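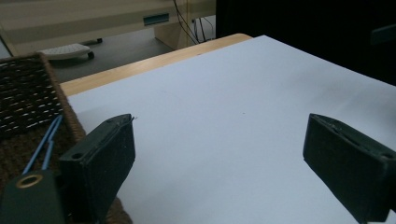 Figure 1. White work surface and wood table edge, with the dark brown woven basket at left.

Trirkerton Sorting Room: Progress Report to the Varma Fund
Submitted by Harish Iyer, 14 January 2021

1. Status
The table layout approved in December is in use. One station has a white work surface with a woven basket on its left side. The second station is still set up the old way and will be changed over in the next period.

2. Work completed
The basket position was tested on the left, on the right and at the back of the table. Left was kept. With the basket at the back, small items were set down in front of it and stayed there until the end of the session. Yuzuki Sasaki wrote the clearing procedure, now two pages long, and Tharun Rai has revised the item list to match.

Small dark items are easier to find against white than against bare wood. Dust also shows sooner, so the surface is wiped before each session as well as after it.
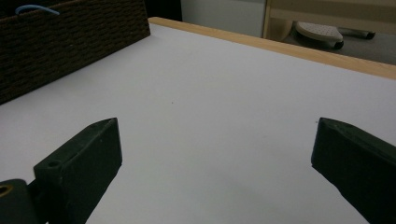

The basket is to remain on the table during sorting. Moving it to the floor was tried for one week and dropped, as items were missed when it was out of reach. Larger furniture stays back from the table so that the sorter can stand on any side.

3. Item list
The list stands at 500 entries against a target of 900. Of the entries still to be written, 90 are waiting on a decision from Gangadharan Thomas about whether cords and loops are to be listed singly or by set.

4. Spending
No change to the approved lines. The Flurkorden invoice for storage baskets has been received and checked. Payment is due within 30 days.

5. Open points
Second station: changeover not yet scheduled.
Labels: wording with Chandrasekhar Namboodiri for review.
Clearing procedure: section on mixed sets still in draft.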